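**Folding T-shirts on a bed with no table — what's your method?**

**revathi_k** (Revathi Kurup)
June 2025

Moved in May and I still haven't got a proper surface to fold on, so everything gets done on the bed. Jeans are fine, jumpers are fine, T-shirts are driving me mad! I do the shop-style fold (face down, sides in, bottom up) and by the time I've got one flat the neck has gone wonky. I've started holding each one up by the top corners first to get it straight before it goes down, and I think that helps a bit?

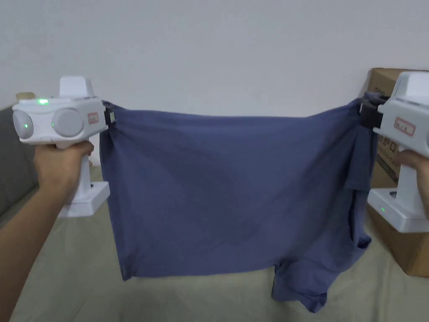
The blue-grey one, held up by its corners. Still creased through the middle.

Do you lot bother with this stage or go straight to the mattress?

**gakedley59**
Straight to the mattress. Holding it up just lets the bottom half do what it likes. Lay it down, smooth from the collar outwards with the side of your hand, done. I did 60 of these for our Gakedley fun run and if I'd hung every one in the air first I'd still be there.

**mothballs**
Disagree, sorry. Cotton knit wants a good snap before it goes anywhere near a flat surface. Two sharp shakes and half those creases drop out. It's the smoothing by hand that pulls your neck out of shape, if you ask me.

**gakedley59**
I've never pulled a neck out of shape in my life

**mothballs**
You've never looked!

**revathi_k**
Ha, right, I tried both. The snap does more for the creases, but then it lands in a heap and I'm back to picking at the corners — maybe I'm letting go too early.

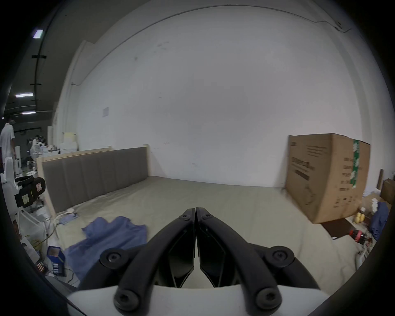
Other thing is the mattress itself. It's soft enough that wherever I lean, the shirt slides towards my elbow. Would a board help? I've seen the Jevetti folding ones but I'm not keen on buying plastic for one job.

**akbulut_linens**
Don't buy a board. Flatten a big cardboard box and put it under the shirt. Cut it to the width you want your folded shirts and you've got a template as well. Also, move anything hard off the bed before you start, plugs and leads especially, they always end up under the sleeve.

**tinpot**
I had the Jevetti for 4 years and liked it, for what it's worth. It did warp in the end. The Clidari one is stiffer but too wide for my drawers.

**revathi_k**
Cardboard I can do, thanks Akbulut! Had another go in the meantime.
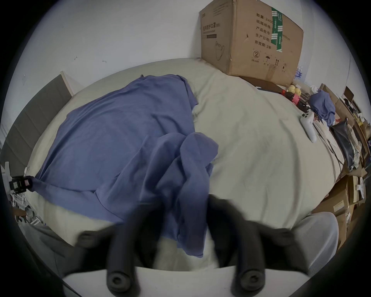 I'm now starting from the collar end and keeping one corner still while I sort the other, which is slower but I lose my place less. Sleeves are still beating me. Do they go in before the sides or with them?

**mothballs**
With them. Fold the side in, then turn the sleeve back on itself so it lies down the length of the shirt.

**gakedley59**
Before. Sleeves first, then sides. Otherwise you get a lump at the shoulder.

**tinpot**
Just roll them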